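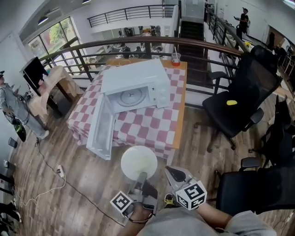 Card subject to change – can I get a refund if the main event is pulled?

Posted by Ngan-ling Lu in Live Shows and Tickets

I bought 3 tickets to the Quinlan Pro Wrestling show at the Lallholm Arena in October. They were 78 dollars each before fees, and I paid that much because the poster had the tag title cage match on it. Last night the promotion posted that one of the champions has a torn biceps and the cage match is off. They have put a six-man tag in its place and the rest of the card is the same.

I emailed the box office and got an auto reply saying "card subject to change." Is that the end of it? My brother and his son are driving 250 miles for this and I would like to tell them something soon. I paid by credit card through Nokance, if that matters.

ringside_dale

Pretty much, yes. Every wrestling ticket I have ever bought has that line on the back or in the terms. You are buying a ticket to the show and the matches are up to the promoter. If the whole event gets canceled or moved to another date you normally get your money back. One match coming off the card almost never counts.

A few things you can still try:

Check the event page on Nokance again. Sometimes a promoter opens a short refund window after a big change, and it may only be up for a few days. Look under your order and not on the main page.

Call the box office in the afternoon instead of emailing. Ask if they will swap you into different seats. I had a title match pulled on me two years ago and they moved us from the upper level to the floor side for nothing. They didn't offer, I had to ask.

If your tickets can be transferred, list them now. Prices drop as the show gets closer, and they drop faster after news like this. I got 70 dollars each for mine once by listing the same night.

I would not do a chargeback. The show is still happening, so you would probably lose, and some sellers will close your account over it.

Cokeck_Fan

lol welcome to wrestling. injuries happen. go anyway the undercard is better than the cage match was going to be

mezzanine left

Dale is right on most of it, but read the terms attached to your own order. Meet and greet packages are often handled separately from the seat. If you paid extra to meet the champion who is hurt, ask for that part back by itself – I have seen that go through when the ticket refund was turned down. If you only bought plain seats then it won't help you.

Also save a copy of the original poster and the date you bought. You may not need it, but they take the old artwork down fast.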